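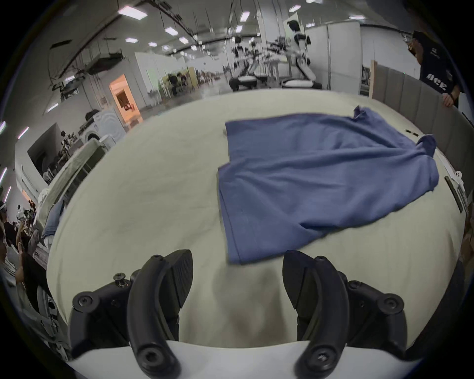 Prusesar review: labelling software for folding recordings

I use Prusesar since May, every working day, and before it I used Plombridge for a long time. Both programs do the same job. They take recordings from head cameras and from hand-held grippers, put them on one time line, and help you to cut and label them before training. My work is with cloth, mostly shirts, so I will speak only about cloth. For boxes and cups your experience may be different.

Installation was easy. The program comes from a small company, Ogunleye, and the manual is short but correct. I opened my first project of 400 episodes and the import finished while I had lunch. Plombridge always stopped at the first damaged file and waited for me. Prusesar puts the damaged file in a separate list and continues, and this alone saved me a lot of bad mood.

The time alignment is the best part. You choose one moment when the jaws close, mark it in two views, and the program moves the rest. I checked 117 episodes by hand and corrected very few of them. When the wide gripper view is strongly curved, you can straighten it for looking and keep the original for export. 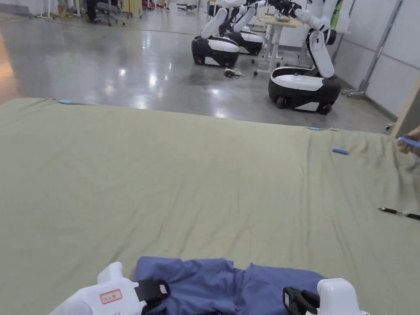 Contact labels are the reason I paid for the full version. The program proposes when a jaw touches the cloth and when it lets go, for each hand separately. It does this well if the cloth lies flat. With a crumpled blue garment like the one between the two white grippers, I would always check the proposal myself, as the folds near the jaws easily hide the point of contact. The green sheet has its own wrinkles too, and on such a background the cloth mask sometimes grows over the border of the garment. There is a slider for this. I keep it low and paint the missing parts with the brush.

The keypoint tool is more modest. You can define your own points (collar, shoulder, hem, sleeve end) and the program follows them from one picture to the next. It loses a point when the cloth turns over, and then it should say so, but it guesses and shows the guess in the same colour as the sure points. I wrote to support about it on a Friday and received a polite answer on the same evening. The colour has not changed until now.
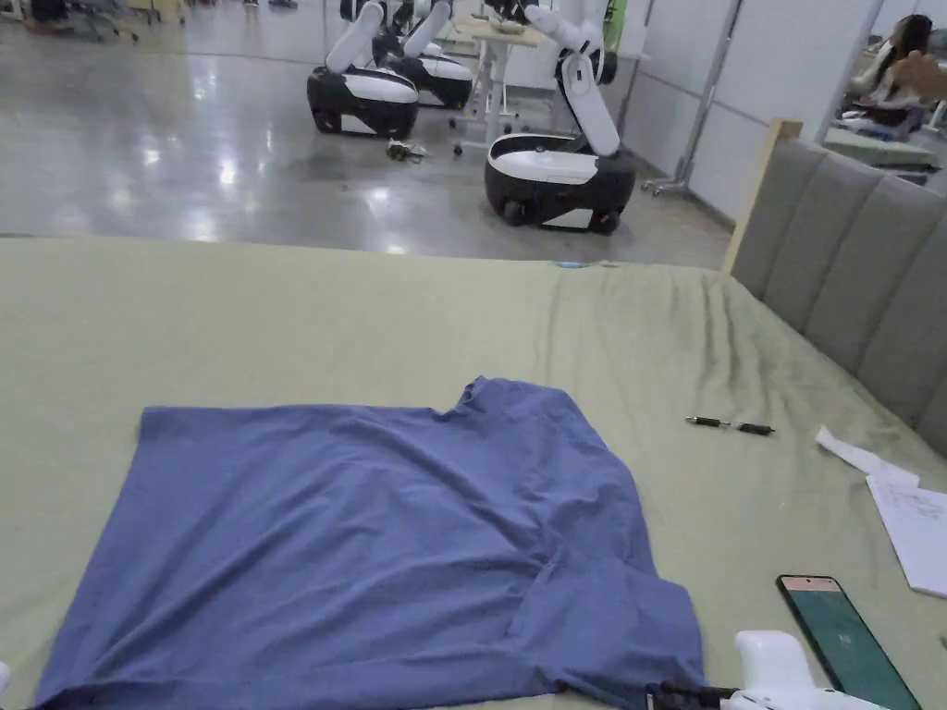 Blue T-shirt spread almost flat, with the gripper at the lower right corner, near the hem.

Export is good for me. You can write the gripper opening, the camera pose and the labels in one file, or separately. The Ivora plug-in adds a check before export: it looks for gaps in the time line and for episodes shorter than a limit you choose. I set mine to 30 frames. The plug-in costs extra, and I think it should be inside the main program.

Memory is the weak side. With more than 200 episodes open the preview becomes slow – you move the time line and wait. I now open smaller groups, and it is fine, but Plombridge did not have this problem on the same computer. Undo also works only inside one episode. If you rename a label in the whole project by mistake, you must go back to a saved copy.

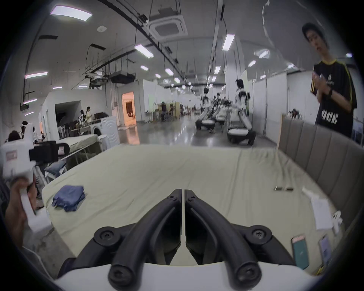 Yaneth Ticona

Would I buy it again? Yes, for cloth and for two hands, without long thinking. If you record with one gripper and need only start and end times, Plombridge is enough and you already know where the buttons are. Try the free version first with your worst recordings, the ones with much folded cloth and other objects on the sheet, and look carefully at the contact labels. Save a copy of the project before you rename anything.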